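The Clutley Index of Odd Animal News: Frequently Asked Questions

Last revised 17 Feb 2007

What is the Clutley Index?
A searchable list of newspaper, radio and television reports in which an animal does something unusual, or is blamed for doing so. Each record gives the headline, the outlet, the date, the species, the place, and a short summary written by us. We do not hold the reports themselves, except where the outlet has given written permission.

How many records are there?
1753 at the last rebuild. Of these, 756 have been traced to a first printing. The rest are marked "untraced", meaning we have a report but cannot show that it was the earliest one.

What counts as odd?
The test is whether the animal is the reason the story ran. A fox that gets into a henhouse is not indexed. A fox that rides an escalator is. Reports of large vegetables, haunted pubs and people dressed as animals are outside the scope, however good they are.

Do you include animal attacks?
Only where no person was seriously hurt. Existing records that turned out to involve a serious injury are removed at the next rebuild and their numbers are not used again. This is why there are gaps in the numbering.

What do the Linier codes mean?
Every record carries a Linier code of one letter and two digits. The letter is the type of event and the digits are the grade of evidence.

A - animal enters a place it should not be in
B - animal takes or hides an object
C - animal causes a machine, vehicle or power supply to stop
D - animal is given an office, award or legal status
E - animal is named in court papers
F - other

The digits run from 01 (a single report, no named source) to 15 (several independent reports, with a named official and a document we have read). Grades above 11 are rare. A record may be regraded at any time and the old grade is kept in the history field.

Can a record have more than one letter?
No. Where two apply, the one nearer the start of the alphabet is used and the other is mentioned in the summary. A squirrel that gets into a substation and cuts the power is therefore A, with a note. Several readers have written to say this is the wrong way round. We accept that C would be more useful in that case, but changing the rule would mean recoding the whole index by hand.

What is the Hauser rule?
A report is treated as a copy, and not as a second source, if it shares a quotation and a spelling error with an earlier one. Most animal stories are passed from paper to paper with small cuts, and counting each version as fresh evidence would push weak stories up to high grades. Under the Hauser rule a story carried by a great many papers may still sit at 02.

Agency copy is handled in the same way. If the agency text is credited, the agency is entered as the outlet and the papers are listed below it.

Why has a well-known story been given a low grade?
Fame has no effect on the grade. Many of the best-known reports have no named witness, no exact place and no date beyond "last week". Please check the history field before writing to us, as the reasons are given there.

Why are so many records dated August?
The date is that of publication. August is when courts and councils sit least and when papers have the most room to fill. The index records what was printed and cannot be used to show that animals behave differently in summer.

How do I send in a report?
Use the form on the submissions page. We need:

Outlet, with edition if known
Date of publication
Page number or web address
Headline exactly as printed, including capitals
Species, if the report gives one

Do not correct the headline. If the report says "rat" and you believe it was a vole, enter "rat" and put your view in the notes box. Paste no more than 2 paragraphs of the original text. Longer extracts are deleted before the form is read.

Can I send a scan or a cutting?
Scans are accepted as proof of date and page, and are not displayed. Cuttings sent by post cannot be returned.

My submission has not appeared. Has it been lost?
Probably not. New entries are held until the next rebuild, and nothing is added between rebuilds. If the report was already indexed, your copy is attached to the old record and no new number is issued.

Why can I not find a record by the name of the person involved?
Private individuals are left out of the summaries and the search terms. Officials are named only when the grade depends on it. To find a particular story, search by place and species, then narrow by year.

What is Idari?
Idari is the search program behind the index. It matches whole words only, so "squirrel" will not find "squirrels". Put a star after the word to find both. It ignores accents and treats a hyphen as a space. The older search page is still available but has not been updated and will miss recent records.

May I quote a summary?
Yes, with the record number and grade - a summary quoted without its grade tends to look firmer than it is. Whole sections of the index may not be copied to another site without asking first.

I have found a mistake. What should I do?

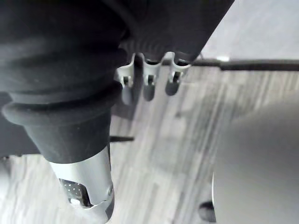 Send the record number, the field that is wrong and a source for the correction. Corrections to the species field need a source other than the original report. Disputes over a grade should be marked "grade" in the subject line and are read in order of arrival.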